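Kitchen storage, worktop and table: gallery

Notes kept by Silvia Hudec on the dry goods and drinks storage in the Kitcombe kitchen. The counter was re-oiled in August and everything on it was put back against the wall, tallest items first. Captions give the type of vessel, the closure and any point worth checking when buying the same sort.

## Pitchers and jars

Two clear plastic pitchers, one with a dark grey lid and flip-tab, one with a blue lid and spout. The lids are not interchangeable. Glass jars sit beside them along the wall, the small one under a red-and-white checkered lid. The bowl holds what we file under dried peas and seeds, with its label kept in with the contents.

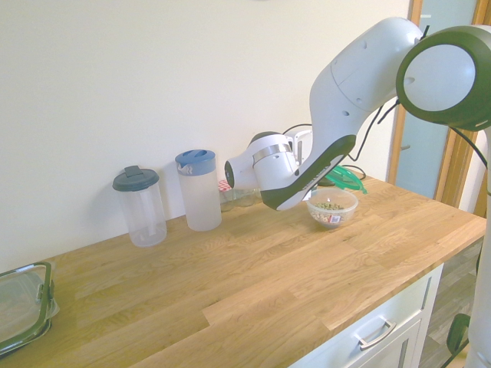 ## Clip-lid container

Oval, green lid, pale gasket just inside the rim. The clips are part of the lid and fold outwards. Before closing, run a finger round the gasket and press it back into its channel where it has lifted. 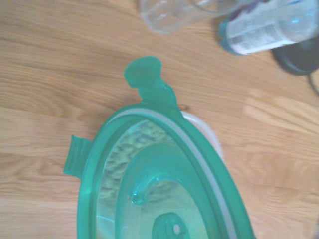 Gaskets of this type come out for washing and should be dry before they go back. Ours are done every 28 days, together with the jar lids. Oldřich Tichý prefers to leave them in and wipe them, but crumbs collect underneath and the clips then need more force. A hinge that has turned white along the fold is close to splitting. Spare lids are kept on the shelf above the fridge, sorted by shape. Odd ones without a base go in the bottom drawer until the next clear-out.

Page last changed 25 December 2025.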